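The Orange Table 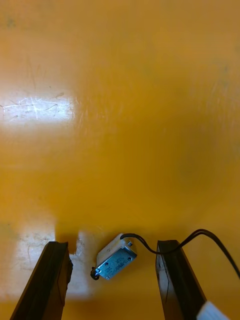 Clestow, 23 Jan 2026

The table came with the shop. When Seon-mi Kwak signed the lease, the former tenant, Mr. Byun, left her the keys, a broken heater and one table with an orange top, so shiny that the ceiling lights were lying in it like pieces of paper. She asked if he wanted to take it with him. He said it was too heavy for his age, and also it was ugly.

She did not find it ugly. In the afternoon, when the street was gray, the table kept its own color, something between an egg yolk and a mango. She repaired radios on it, and sometimes toys, and one time a hearing aid, although she told the customer that she could promise nothing.

Nam-gil Seol came in January, before the snow. He carried a small part in a handkerchief. He opened the handkerchief, put the part down on the orange top and then took his hand away slowly, as if the thing could run.

"It is from my wife's Senora," he said.

Seon-mi knew the Senora. It was a music player with a little door in front, sold many years ago by a firm in Indora which did not exist anymore. Her aunt had owned one. The door opened with a sound like someone breathing in.

"Where is the rest of it?" she asked.

"At home. I did not want to carry it on the bus."

"I can't repair it if I have only this."

"I know. I want only that you tell me if this is the piece that died."

She bent down over it. The part was small, and on such a wide bright table it looked even smaller. Near it were the scratches of all the years, thin white lines going in every direction where the light fell. Some were from Mr. Byun and some were already from her. She had tried to polish them in her first week, and after that she stopped to try.

"How long since it played?" she asked.

"Since March."

She did not ask more. He was still wearing his coat, and he was looking at the part and not at her.

She touched it with the wires of the tester, first one side, then the other. The needle moved. She did it again, because she did not trust the first time of anything. The needle moved again to the same place.

"This one is not dead," she said.

He sat down on the customer's chair. For a while he was folding the handkerchief, and it became very small.

"Then I took out the wrong one," he said.

"It seems so."

"I had a book from the library. I followed the drawing."

"The drawings are often for another model," said Seon-mi. It was true, but she would have said it also if it was not true.

Outside a bus stopped and went on. He asked how much he owed her for the test. She had a paper on the wall with the prices, and a test was 15, and he could read it from his chair as well as she could. She said that it would go on the bill of the repair.

"What repair?"

"You will bring me the Senora. I live on the same bus line — I can come one evening and help you to carry it."

He thought about this. "A man in the market offered me 2,000 for it," he said. "For the box only. He said that the inside was garbage."

"And what did you tell him?"

"That my wife's tape is still in it. The door does not open without the power."

Seon-mi pushed the part a little with one finger. It slid easily on the orange surface, over the pale place where the lamp was shining, and stopped at the other side of it. She found a small envelope in the drawer, wrote Seol on it, and then she wrote the date.

"Leave this with me," she said. "You will lose it in the handkerchief."

He stood up and buttoned his coat, although it was already buttoned, so he had to begin again from the top. At the door he turned around.

"That's a very bright table," he said.

"It was here before me," said Seon-mi.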